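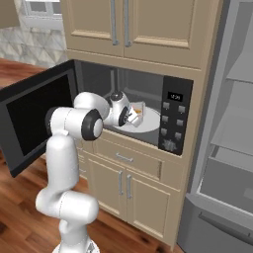
Simulated mobile manipulator with its gripper at a cup-shaped container inside a microwave oven. Source: Zaneven project, rendered image.

Staged demonstration replay is a method for producing training data for household robots in simulation. It takes a small set of demonstrations recorded by a human operator, divides each one into stages, and replays those stages in new kitchen layouts to create a larger set. The method was developed within the Zaneven project and is used mainly for tasks that take place inside appliances and cabinets, where the walls of an enclosure limit how an arm can move.

Background

Training a robot policy by imitation requires many examples of the task being carried out. Recording them by hand is slow, and the difficulty grows when the arm must reach into a confined space such as a microwave oven. An approach that works on an open counter may bring the elbow or wrist into contact with a door or side wall. Earlier work in the project, released under the name Lallo, treated each demonstration as a single motion and shifted it to fit the new position of the object. Many of the resulting motions collided with the enclosure and had to be thrown out.

Method

Each recorded demonstration is split into 5 stages: base approach, arm entry, grasp, withdrawal and placement. Stages that involve contact with an object are stored relative to that object. Entry and withdrawal are stored relative to the opening of the enclosure. When a new kitchen is generated, the stages are moved to match it and joined by a motion planner, which checks the whole arm against the surrounding cabinets and the open door.

A replayed motion is kept only if the task is completed in simulation. Failed attempts are logged with the stage at which they ended. The simulator, Hollent, varies the cabinet layout, surface materials and lighting between attempts.

Results

In the first reported study, 16 human demonstrations of removing a container from a microwave were expanded to over 800 successful ones. Policies trained on the larger set completed the task more often than those trained on the human recordings alone. Most remaining failures occurred during withdrawal, when the held object touched the edge of the opening.

Limitations

The method assumes that the order of stages is known in advance and does not change. It does not model spilled liquids, and containers are treated as rigid bodies. Transfer to physical robots has been tested only on a limited scale, at the Sproģis laboratory.

See also

Imitation learning
Mobile manipulation
Motion planning

This article was last revised in May 2025.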